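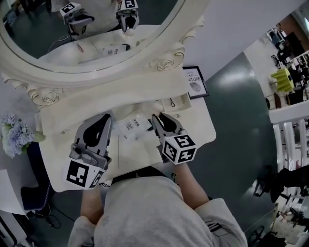 My sister's view is that a vanity with a carved mirror should hold a hairbrush and maybe a lamp, and that the rest belongs in a drawer. She said so again on the phone this morning. I told her the drawers are full. She said that was the problem.

2019-12-19

Worked on the vanity before lunch. Cables and small bags today. The short black cable stays in the raised tray at the back for now. I tried it in the top drawer first and it disappeared under the hair ties, so the tray it is. I don't know yet what it belongs to. The little clear bag with the printed label can go in the box with the other spare parts from the Lomlow order. I still want to copy the label into the notebook before I put it away. Last March I threw out a bag like that and then needed the part number 2 weeks later.

The table itself needs a proper wipe. Dust gets into the curve of the front edge and a cloth alone doesn't reach the bottom of it. The roses on the mirror are worse. I used the old soft toothbrush on the left one and stopped there. The right one is for tomorrow, and the scrolls under the glass after that. No spray on the carving. I did that once and the drips dried in the grooves.

Glass cleaner is almost out. Put it on the list with drawer liner and 5 small zip bags, the kind with a white strip for writing on. Zokuten has the liner but only in the long roll, 900 plus shipping, and I would use a quarter of it. Might cut up wallpaper instead. There is half a roll left from the hall.

Checked what a new vanity costs at Nanden, only to know. 4,000 without the stool. The drawers were shallower than mine. Closed the page.

Called my sister back after lunch about the holiday food and she asked if the drawers were done. They are not. The second one sticks when it is pulled from the left side and I would rather empty it once, rub the runners with candle wax and refill it the same day. She offered me her old jewelry box for the small things. I said yes. She will bring it when she comes for the pans.

Soup for dinner, the rest of the bread. Need to take the trash out before bed.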